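Simulation and Planning > Planner results in sim, is anyone reproducing these?

jurgita_uibo
Started reading the Rutura planner release notes over the weekend. They claim 2,000 successful pick attempts in simulated rooms with the stock settings. I ran 2,071 on our own box and got nowhere near that. Before I file a bug, has anyone outside the team matched it?

prarkden
Which collision margin? The default changed in the last release and it isn't in the notes.

jurgita_uibo
Default. 25 mm according to the config dump.

Flolach
That'll do it. With 25 mm half your grasps near a wall or a tank get thrown out before the optimizer even sees them. Drop it and rerun.

anel_adams
I don't buy that. A margin explains rejected plans. It doesn't explain plans that get accepted and then stall on the way down. Jurgita, which is it?

jurgita_uibo
Both, mostly the second. Planner says fine, arm goes to pregrasp, then the controller times out at 200 steps.

Flolach
200 steps is short. I'd still start with the margin.

anel_adams
And if you raise the timeout and lower the margin until the number looks right, what have you measured? My bet is the pregrasp pose is legal but leaves the wrist with nowhere to go. I've seen it in the kitchen rooms too.

prarkden
Seconding Anel, a little. Can we see one of the bathroom rooms? Everybody posts success rates and no renders.

jurgita_uibo
Bathroom room, stock arm. Targets get sampled from whatever is on the tank and the lid.
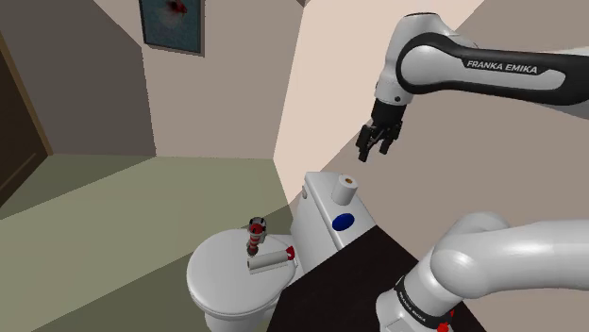 Re: Planner results in sim (page 2)

anel_adams
OK, so a roll standing on the tank and a cylinder lying on the closed lid, with the gripper open up over the tank side. Those two want very different approach angles. Does the sampler know that, or is it top-down for everything?

jurgita_uibo
Top-down for everything, as far as I can tell from the code.

Flolach
Top-down is fine for the roll.

anel_adams
For the roll, sure. Split your log by object before anyone touches the margin — one average over all of it tells you very little.

jurgita_uibo
Will do. Probably Friday, the box is busy until then.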